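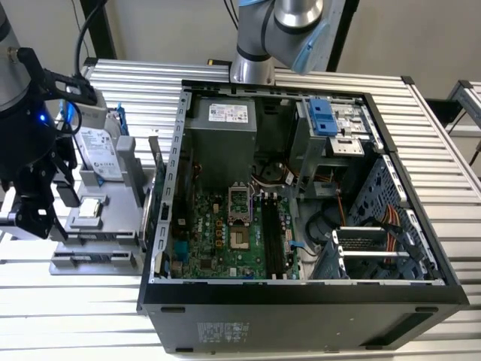

1. Background and question

Hirkstead College lets students drop a course without penalty until the end of week 7. Advisers have assumed that most drops come from students who signed up for too many credits. This report tests that assumption using registration records from one fall term and a short survey.

2. Data

The registrar supplied records for 398 first-year students with names removed. Each record lists credits at the start of term, courses dropped, week of drop and declared major. The survey went to the same group in November, and 300 students answered. Working students were more likely to skip the question on weekly study hours, so that item was left out.

3. Method

Students were split into two groups by starting credit load, with the line set at the normal full-time load. Drop rates were compared between the groups, then again within each major. Palesa Makhubela checked the coding of the open survey answers. Where the two coders disagreed, the answer was marked "other."

4. Results

Credit load alone was a weak predictor. Students above the line dropped courses slightly more often, but the gap closed once major was taken into account. Schedule conflicts with paid work were the most common reason given in the survey. Second was a required lab placed in the late afternoon, mostly in the Pillay Building, where sections run until 6 p.m.

Most drops fell in the last 2 weeks before the deadline. Few of these students had met with an adviser beforehand.

5. Limits

The records cover a single term at one college. Reasons for dropping are self-reported, and students who left Hirkstead before November could not be surveyed. Transfer students from Zornano were counted as first-years by the registrar and could not be separated out.

6. Next steps

The same comparison should be run on spring records, with lab section times added as a variable. The coding sheet is stored in the department's shared folder.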